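Report on the Visit to the Purnum Reuse and Repair Center, Nullisville

In April, a delegation of 12 staff members from the Clandberg Public Library District visited the Purnum Reuse and Repair Center in Nullisville. The purpose was to learn how the Center accepts, sorts and lends household goods, and to consider whether a similar lending service could be offered at our own branches.

The delegation was received at 9:30 a.m. by the director, Ngozi Nwosu, who outlined the history of the site. The building was formerly a furniture warehouse and retains its original loading dock, where residents now drop off donations. The Center recorded 1,404 donated items last year, of which 1,003 were returned to use through sale or loan. Textiles and small furniture remain the largest categories. 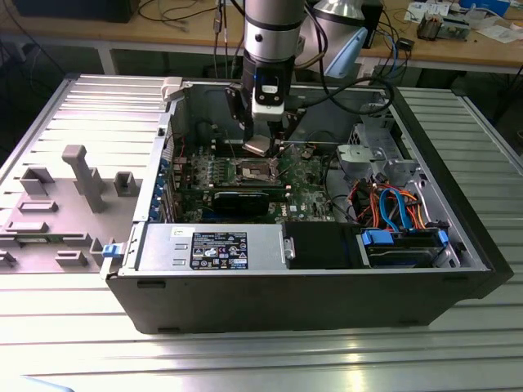
Hiba Azar then led the group through the lending room. Members may borrow up to three items for two weeks, and late fees were dropped last fall. Carpet cleaners and folding tables are reserved well ahead in spring. Our circulation supervisor, Tobiloba Wike, noted that the paper checkout cards would not be practical at our branches – the existing catalog could be used instead.

Discussion over lunch turned to storage. The lending room takes up around 300 square feet, more than is available at the Sjöberg branch. Morenike Oyewole will prepare a floor plan for the main library and circulate it to branch managers for comment.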